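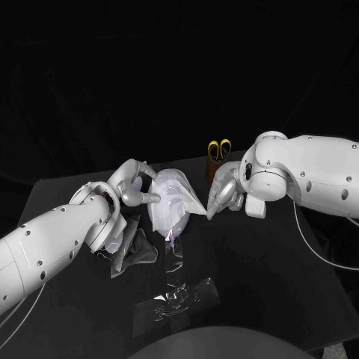 Ein eiförmiger, blasslila Gegenstand in durchscheinender Folie, gehalten von zwei weißen Roboterarmen.

Folienverpackungen: Cesham stellt Sammelsystem zum 1. Januar um

Cesham, 30. September 2025 - Die Stadt Cesham nimmt dünne Kunststofffolien künftig getrennt von den übrigen Leichtverpackungen an. Der Rat stimmte der geänderten Abfallsatzung mit acht Gegenstimmen zu. Die Neuregelung gilt ab dem 1. Januar für alle Haushalte im Stadtgebiet sowie für Gewerbebetriebe, die an die kommunale Abfuhr angeschlossen sind.

Betroffen sind Einwickel- und Schrumpffolien, Beutel und unbedruckte Umverpackungen aus Polyethylen oder Polypropylen. Mehrschichtige Verbundfolien, metallisierte Folien und Folien mit Papieranteil verbleiben in der bisherigen Sammlung. Für die getrennte Fraktion legt die Satzung einen zulässigen Störstoffanteil von höchstens 5 Prozent der Masse fest. Chargen oberhalb dieses Wertes werden der energetischen Verwertung zugeführt.

Nach Angaben von Mohsin Dhanial, Leiter des Fachbereichs Abfallwirtschaft, verursachen Folien in der bestehenden Sortieranlage in Preswood einen erheblichen Teil der Stillstände. Das Material wickelt sich um die Wellen der Siebtrommeln und muss bei abgeschalteter Anlage von Hand entfernt werden. Im Juli summierten sich diese Unterbrechungen auf 196 Minuten. Hinzu kommen Fehlausträge an den Windsichtern, in denen Folienstücke gemeinsam mit Papier in den Leichtgutstrom gelangen.
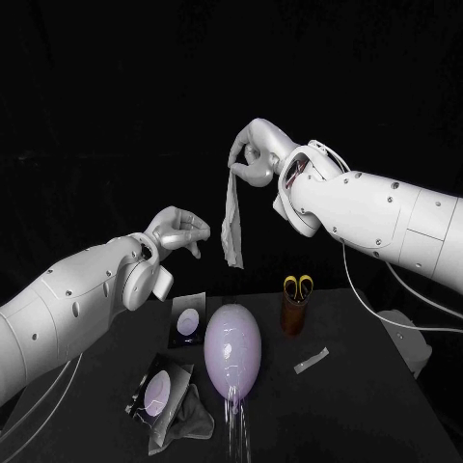
Die Sammlung erfolgt über transparente Säcke, die von der Stadt kostenfrei ausgegeben und im Wechsel mit dem Altpapier abgeholt werden. Ausgabestellen sind das Bürgerbüro und die Wertstoffhöfe. Gewerbebetriebe können auf Antrag Rollbehälter erhalten. Die Folien sind restentleert bereitzustellen, ein Auswaschen ist nicht erforderlich. Klebeetiketten müssen nicht entfernt werden, sofern sie nur einen kleinen Teil der Fläche bedecken.

Mit der Verwertung wurde nach einer Ausschreibung die Firma Multari beauftragt. Der Vertrag hat eine Laufzeit von 3 Jahren und enthält eine einmalige Verlängerungsoption. Multari betreibt in Preswood eine Wasch- und Extrusionslinie, auf der das Material zerkleinert, im Schwimm-Sink-Verfahren getrennt, getrocknet und zu Regranulat verarbeitet wird. Der Einsatz im direkten Lebensmittelkontakt ist vertraglich ausgeschlossen. Vorgesehen sind Bauschutzfolien, Abfallsäcke und Rohre für Kabeltrassen.

Kritik kam aus dem örtlichen Einzelhandel. Haris Siddiqui, Inhaber eines Haushaltswarengeschäfts, verwies in der Anhörung auf fehlende Lagerflächen in den Innenstadtlagen. Transportfolien fielen dort vor allem bei der Warenannahme an, ein zweiwöchiger Abholrhythmus reiche im Weihnachtsgeschäft nicht aus. Die Verwaltung sagte zu, für die betreffenden Straßen eine wöchentliche Abfuhr zu prüfen - eine Entscheidung darüber steht noch aus.

Die Abfallgebühren bleiben im ersten Jahr unverändert. Eine Neukalkulation ist vorgesehen, sobald Mengen- und Qualitätsdaten aus vier vollständigen Quartalen vorliegen.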